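Notebook, clearing cell, July

Present: me (Vega), Ismail, Bimla for the first hour. Marwa joined by phone at 10.

Carried on with the table-clearing job for the Salminen canteen. The arm does mugs first, then bowls, then plates, and puts them on the belt to the wash-up. All in simulation until the guard rail is signed off.

Bimla runs the wash-up and had asked to see what the planner does with mixed crockery. She spotted one thing straight away. Her people stack bowls inside bowls as they walk, and the planner takes every piece singly. She would accept that at the quiet end of lunch but not at the peak. Wrote it down as an open point. Ismail thinks stacking is a separate job for the autumn.

Reloaded the round table and went through the mug approach again with the new wrist limits. Fingers open, coming in low at the base. The handle is on the left in this layout, and I want to know if the planner cares. Plate and bowl are close in by the arm, so any wide swing of the elbow is a worry. The small printed box over on the right is a distractor -- it should be left alone, as rubbish stays with the staff for now.

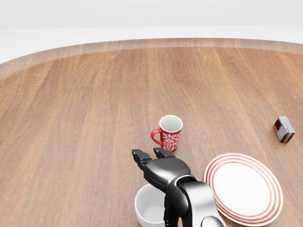
Who decides what happens when the arm leaves something behind?

The person on the clearing shift does. They can finish the table by hand or press for one more try, and the arm waits with its fingers open until they choose.

We had it the other way round in the first draft, with the arm retrying by itself. Marwa was firm that this would leave someone standing there holding a cloth. I agree with her. Changed the default this afternoon and set the limit to 2 tries.

Staffing, from Marwa's call. There are 17 people on the clearing rota and none of the posts go. What does change is the early shift, which will start with a check of the cell (stop button, finger pads, belt). Abdelghani is writing the check sheet. He wants it on one side of paper. Bimla asked who gets paid for the training hour and Marwa did not know. She will ask Salminen and reply to Bimla directly.

Also from Bimla: lifting full trays is what hurts people's backs, and the arm doesn't touch the trays. Fair point. Nothing in the Clillach spec covers trays at all. Ismail to raise it.

To do
Run the 28 layouts overnight with the new limits (me)
Same again with the mug handle turned to the right
Elbow clearance over the plate rim, log the smallest gap
Send Abdelghani the wording for the waiting state
Ask Bimla for a proper peak-time table plan, hers is better than ours

16:40, overnight batch queued. Left the Trimon licence checked out on the bench machine, please don't log it off.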